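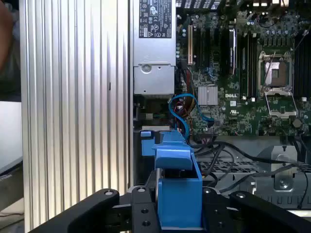

I've had the Clikilix teardown kit on my bench for most of June, and a few people have asked whether it's worth the money, so I'm writing down what I know so far. I paid for it myself. Urnum, the company that sells it, hasn't seen this post.

What you get is a software package and a set of printed parts. You bring your own arms. The software plans the moves for pulling parts out of old desktop PCs, and the printed parts are the holders and the fixture plate that sits next to the computer. You also get files for everything that's printed, so if a holder snaps you can make another one. I've done that 3 times already. Two of those were my own fault.

I fix up and part out office computers with Carmela Sotomayor, and most of what comes in is Dell towers. They suit this kind of job because the makers used a lot of colored plastic where your hand is supposed to go. The kit's parts list knows the common ones, and you pick your case from a menu. If yours isn't in the menu you have to teach it, and the teaching takes an afternoon.

Setup took me a full day. The manual is 80 pages and it starts with safety, then goes straight into calibration without telling you that the fixture has to be bolted down first. I found that out on page 60-something. Do the bolting first. After that the calibration is easy enough, you touch the corners of the plate with the gripper and save each point.

I started with memory because the modules are light and the slots are all in a row. Drives came next, and those are harder. You have to get a finger in beside the tab without leaning on the hard drive or dragging a cable along.

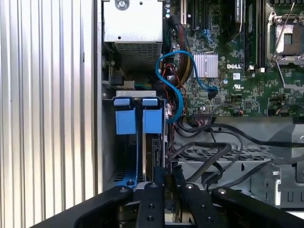 Gripper coming in at the blue drive carrier. The SATA cable loops right through the middle of the case.

Cables are my biggest complaint. The software treats them as if they weren't there. It plans a clean path over the metal parts and pays no attention to anything soft, so before each run I go in by hand and move the cables I'm worried about. Leire Zabala, who answers the support mail at Urnum, told me a fix is planned. She was polite and quick, and she didn't give me a date, which I prefer to a date that slips.

The gripper fingers are your own choice too. I run plain black ones with screws you can get at from the front, and I'd recommend that over anything fancy. You will be taking them off and putting them back on a lot in the first week.

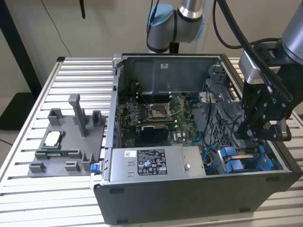
The fixture plate is the part I like best. Every piece has its own place, and the arm always knows where to put things down. The print is a little rough on the surface but the sizes are right. I looked at the Ultent set before I bought this one – it has nicer metal trays, but you can't print your own replacements and it only works with their arms.

On price, the software license is 200 a month, and that's a lot for a two-person shop. There's no yearly discount. Eusebio Montoya has the same kit at his place and splits the license cost with a school, so ask about that if you know someone who could share it.

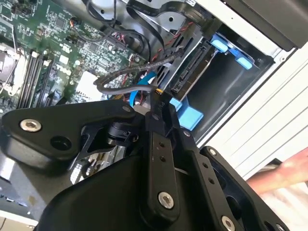
Last updated: Wednesday, 4:15 pm

I changed the part about support above after a second mail from Leire. The rest stands as I wrote it.

A few people wanted to know if you can walk away while it runs. I don't. Keep somebody next to the case, with a free hand and the stop button close by. If you want to send questions, use the contact form, and please say which case you have.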